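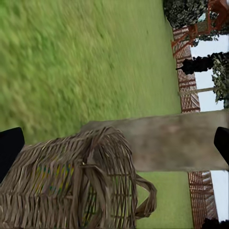 Farzana Wanigasekara wrote in after the last issue to ask why we keep going on about eggs. She has a point, she says, that if a machine can't manage her ironing she doesn't much care what it does with an Easter basket. Fair enough, but bear with me, as the egg job is a better test than it sounds.

The task comes from Zotent, which builds make-believe gardens on a computer so that robots can practise in them before they're let near a real one. There is a lawn, there is a wicker basket, there are painted eggs, and the eggs have to end up in the basket. A child of four does it with a mouth full of chocolate. I sat through a long run of attempts at the Plindbridge open day on May 14, 2024, and I came away less impressed than the man on the stand wanted me to be.

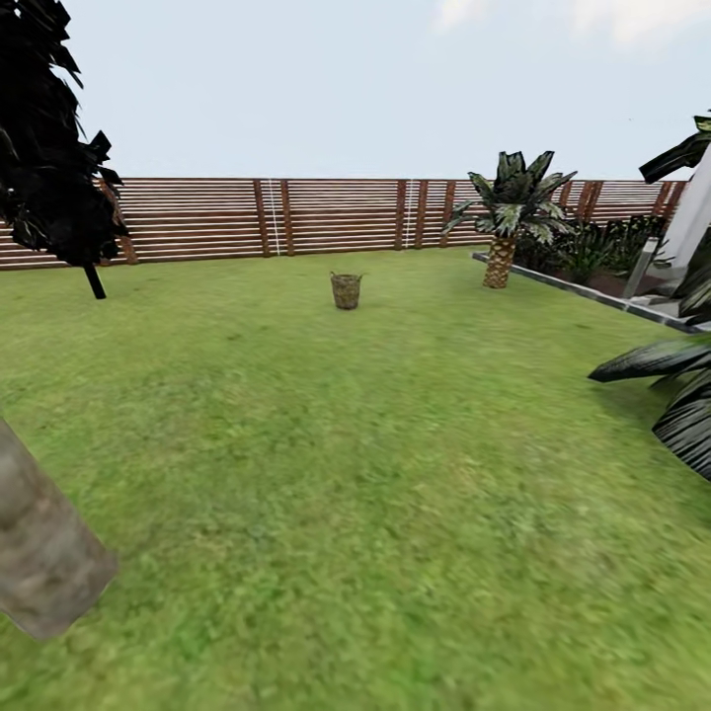 What bothers me is how much has been tidied out of the way. Grass on a computer doesn't hide a trowel or a hosepipe, and it doesn't turn to mud in the corner by the tap. Zotent's leaflet claims 468 clean finishes out of 1064 tries, and it prints the first number a good deal larger than the second. That's well under half. If I put the shopping away at that rate I'd be asked to stop.

The leaflet also leaves out how long a try may last. I asked, and was told it varied.

Would it work in a real garden?

Going by what I was told, no one has tried. The firm hopes to set up a trial on a patch of real turf in July, with real baskets and hens' eggs, hard-boiled for the first week. Bronholm, which sells the arms, will lend a pair. I've asked to be there and have had a polite reply that doesn't quite say I can come.
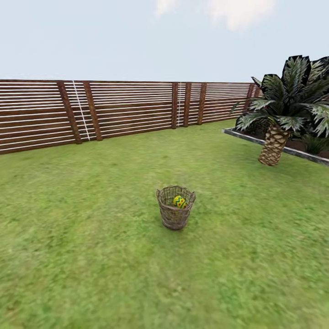
So what can these machines do round the house today?

Very little that you'd pay for. They can pick up a known thing from a known spot and put it in another known spot, slowly, with a person standing by. Mollah had one folding tea towels at the same open day. It got through 9 in the time I took over a coffee and a bun, and the pile needed doing again.

I don't say it will never come. Picking up something light and breakable without crushing or dropping it is hard, and the people working on it are clever and mostly tired. My quarrel is with the brochures. One on the next table promised a home helper that would take on 50 chores, and when I asked for the list I was given a pen. 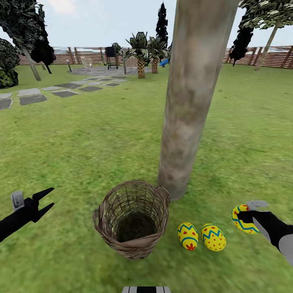

Dilruba Cassim thinks I'm being mean. Her view is that her first dishwasher was hopeless too, left porridge on everything, and she wouldn't be without one now. She'd happily have a slow robot in the garden if it did the weeding overnight, and she wouldn't mind if it missed half of them.

I would mind, chiefly about the ones it pulled up that weren't weeds. But if the July trial goes ahead I'll report back, and Farzana, I have passed on your question about ironing. Zotent say it is not on their list at present.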